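Festa Supper Talks: Frequently Asked Questions

Last updated May 2026

What is Festa?
Five evenings of supper and argument about Christianity and the world it has to live in. You eat, somebody speaks, and then the table takes the speaker apart as kindly as it can manage.

Do I have to be a Christian?
No. On a good night a third of the room isn't, and they tend to ask the better questions. We say grace before the meal. You are welcome to look at your soup.

What's the topic this time?
Forgiveness, and why we like it so much better as a theory. The first talk asks where we got the idea that an enemy is owed anything at all. After that we get to apologies, debts, families, and whether you can forgive someone who isn't sorry.

Is this going to be political?
Probably, around dessert. The talks don't endorse candidates. If you've come hoping to hear that Jesus shares your voting record, you may find the evening long.

Where do you meet?
Upstairs at the Henia Building on Firken Street. The elevator works. The sign saying it doesn't has been there since January.

How much does it cost?
$17 a night, or $70 for all five. If that's a stretch, tick the box on the form and pay what you like. We don't ask why.

Which book should I read first?
Michalski's Seventy Times Seven, if you can find it. Chapter 5 is the one everyone quarrels with - usually people who skipped chapter 4.
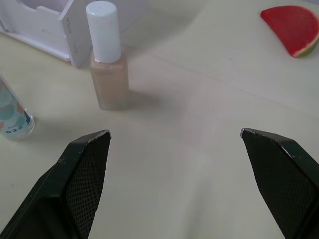 Can I bring my kids?
Teenagers, yes. Younger children are welcome at supper, but the talks run 40 minutes and have no puppets.

What if I disagree with the speaker?
Say so. Questions should end in a question mark and take less time than the talk did.

Will someone try to convert me?
Someone may offer to pray for you. "No thanks" is a complete answer, and you'll still get pie.

How do I sign up?
Use the form on this site or leave a message at extension 2915. Please mention allergies. We cook with a lot of walnuts.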